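# Two Arms, Two Eyes, One Good Idea

Siiri Kettunen has been teaching robots to use both hands since before her lab had a proper table. At Ternon, the small research group she runs with Aleksi Leinonen, the table is now the whole show. It has a blue cloth clipped over it, a pair of slim arms, and a method called Dultum that I've been itching to write about ever since I read their February report.

The idea is wonderfully simple to say. Most two-armed systems learn one long script for both arms at once, and a slip on the left ruins the plan on the right. Dultum gives each arm its own short plan, then trains a third, tiny network to do nothing except settle timing between them. Who moves first? Who holds still? Leinonen calls it "the polite part" (I love that).

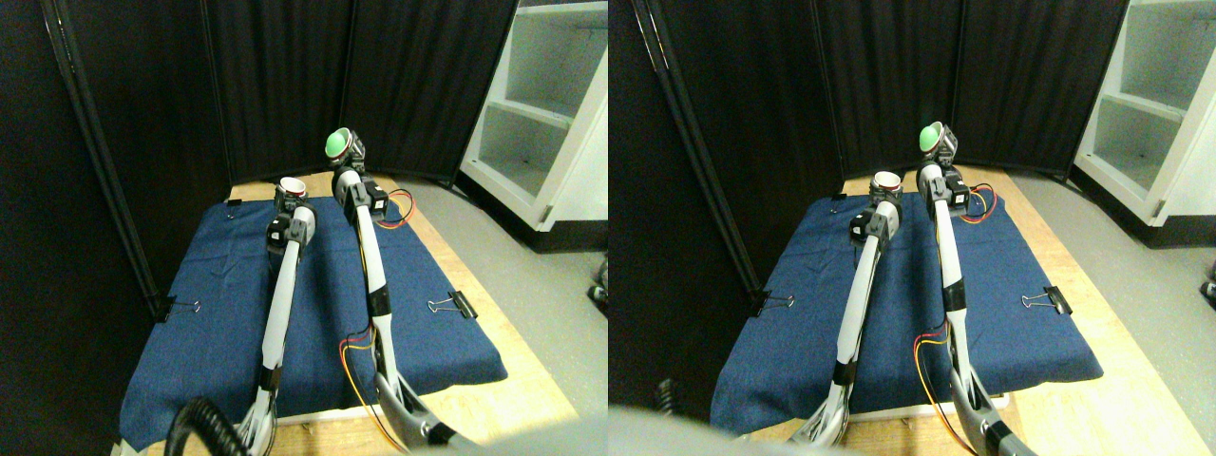
Training starts from people. An operator guides the arms through a task, and the system saves what both viewpoints saw along with every joint angle. The team collected 453 of these runs over 22 sessions, a small pile of data by the standards of the field — and that's what makes the result so exciting! With the timing network switched on, the arms finished 12 of the group's 14 test tasks. With it switched off, they managed six.

Kettunen is careful about what that means. The cloth wrinkles, cups are easy to knock, and the two views of the table differ only slightly, so depth has to be worked out from small shifts. She thinks the cloth helped, because the surface never looks quite the same twice and the network can't lean on it.

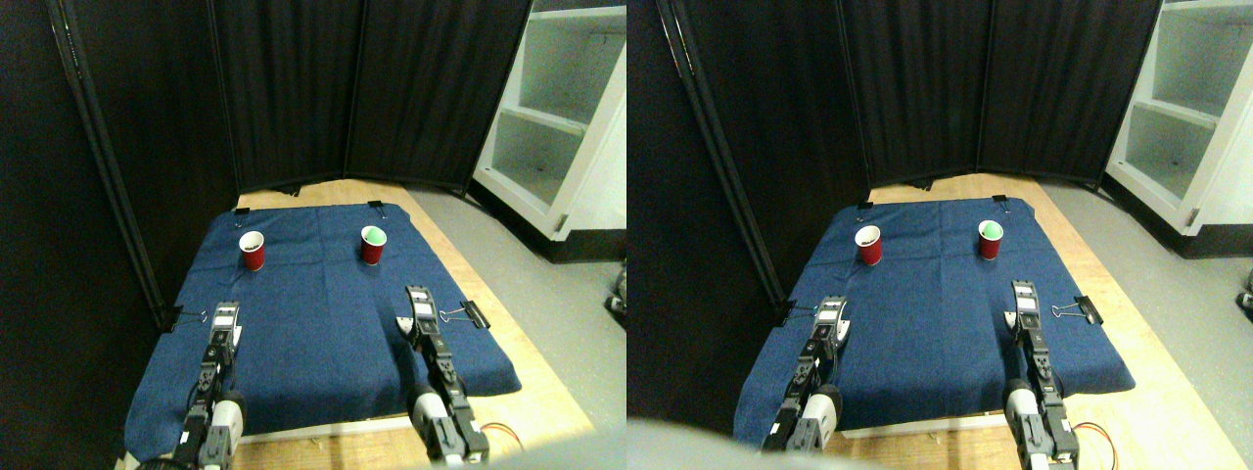 What trips Dultum up is waiting. If one arm pauses too long, the other sometimes decides its turn has come, and the two end up reaching for the same spot. Leinonen is working on a fix, code-named Dirance, that lets each arm signal how sure it is before it moves. Early runs look good to him, though he wouldn't give me a number, and I did ask more than once. He wants the two failed tasks solved first.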